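Okimel Letters
A small dataset of benefit overpayment notices
Last updated 1/17/26

What's in it

1,034 letters telling people they were paid too much in unemployment, housing or disability benefits and would they kindly give it back. All were sent by the benefits offices of two counties, Fletlow and Brillum. Recipients donated them, we typed them up, and names, addresses and case numbers were replaced with tags like [NAME] and [CASE].

Each row is one letter. If a person got four letters about the same debt, that is four rows, tied together by the thread_id column. The longest thread ends with a letter apologizing for the previous letter and asking for the same amount.
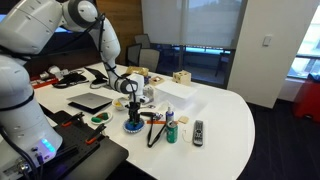 Robot arm at a white table, with a round blue object on the tabletop.

Files

letters.csv: the full text plus all the coded columns
threads.csv: one row per thread, with first and last amount claimed
codebook.txt: what every column means, including the two we regret
removed.txt: row IDs dropped since the first release, with the reason for each

Main columns

letter_id: unique, never reused
thread_id: see above
county: fletlow or brillum
program: unemployment, housing, disability, or unclear. Unclear means the letter never says. There are more of these than you would hope.
amount: dollars claimed, as printed. If the letter gives two different totals, this is the one nearest the word "owe."
reason_given: free text, copied straight out. "Change in circumstances" covers everything from a new job to a death in the family.
days_to_appeal: number of days the letter allows, or blank if it doesn't mention appeals
reading_score: runs from 0 to 100, higher is easier. Computed with the Higuchi script in the tools folder.
tone: coded by hand as neutral, firm, or threatening. Two people coded every letter and argued about the rest over lunch.

How the letters were coded

Both coders read each letter without seeing the other's marks. They agreed on tone for 94 percent of letters. Most of the disagreement came from one Brillum template that opens with "We value you" and gets to wage garnishment by the second paragraph. We settled on firm — one coder would like it known that this was a compromise.

Dates were harder than tone. Fletlow prints the date the letter was generated, Brillum prints the date it was supposed to be mailed, and the appeal clock in both counties starts on whichever one you don't have. The letter_date column holds what's printed on the page. Please don't subtract it from anything.

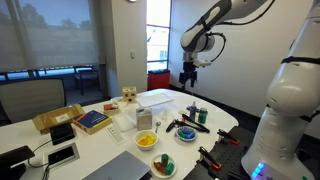
Can I use this to work out how common overpayments are?
The letters came from people who chose to send them to us, so they say a lot about how the notices are written and very little about how many go out. For counts, ask the counties and bring a book.

Known problems

Housing letters from Fletlow are thin before the county changed its template. Few people had kept them.

Handwritten notes in the margins were left out. Some were useful and most were swearing.

The reading score treats a table of payments as one very long sentence, which makes a few letters look worse than they are. The has_table column lets you filter these.

All letters are in English. Brillum also sends a Spanish version, and we have 3 of those, too few to release without making the donors easy to spot.

The two regretted columns are politeness and vibe. They stay in so that older code keeps running.

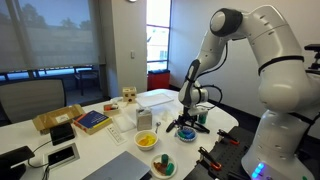 Privacy and removal

Donors signed a release and can pull out at any time. When someone does, the row goes in the next update and its ID is added to removed.txt. If you hold an older copy, please check it against that file. Don't try to work out who a letter was sent to. They've had enough mail.

License and citation

Free to use and share, with credit, for research, teaching, or reporting. Debt collection is excluded, and so is training anything that writes letters like these.

Cite as: Okimel Letters, overpayment notices from Fletlow and Brillum counties, and include the date at the top of this file.

Corrections go in the issue tracker. Give the letter_id and paste the line you think is wrong. A few of the spelling mistakes are ours, but check the codebook first, as "benifit" is how Fletlow spells it.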